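Pay the Person Who Writes the Manual

I bought a secondhand dehumidifier in March, a Skilard, and it came with a booklet of 130 pages in which English took up 8. Four of those were warnings. One told me not to drink the collected water. None said how to empty the tank without spilling it, which I had to do every morning before work.

Manuals have been getting worse for years, and I think the cause is simple. Companies stopped treating the writing as a job. It goes to whoever is free in the last week before shipping, then gets translated by someone who has never touched the product.

My neighbor Hanneke Willems wrote manuals for Hermans, a maker of sewing machines, until they closed the department. She was given a machine at the start of every project and told to break it. When she got stuck threading the bobbin, she wrote down where. Later that became a page. Her old manuals are still passed around by people who repair the machines, and they get more use than anything on the company's website. 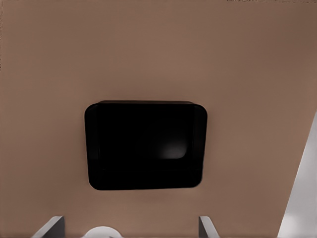 A dark rounded shape on a plain brown surface. Opening, handle or box?

The usual answer is that people don't read manuals anyway and will go find a video. Some do. I have watched eleven minutes of video to learn which way a filter faces, and a drawing would have told me in two seconds. Videos also disappear. The one for my mother's Vindulora stove was taken down, and the paper booklet in her kitchen drawer was still there.

The other answer is cost. I don't accept that either. A stove that sells for $2,179 can carry the wages of one good writer. The company already pays people to answer the phone, and a lot of those calls are about things a clear page would cover.

Kadri Vītola, who runs the appliance counter where I bought my last washer, keeps a binder of instructions she typed herself. Customers ask for copies. She shouldn't have to do that on her own time, and the manufacturers should be a little embarrassed that she does.

I would like to see the writer's name printed inside the cover. Cookbooks do it. A person whose name is on the page will check whether step six comes before step five.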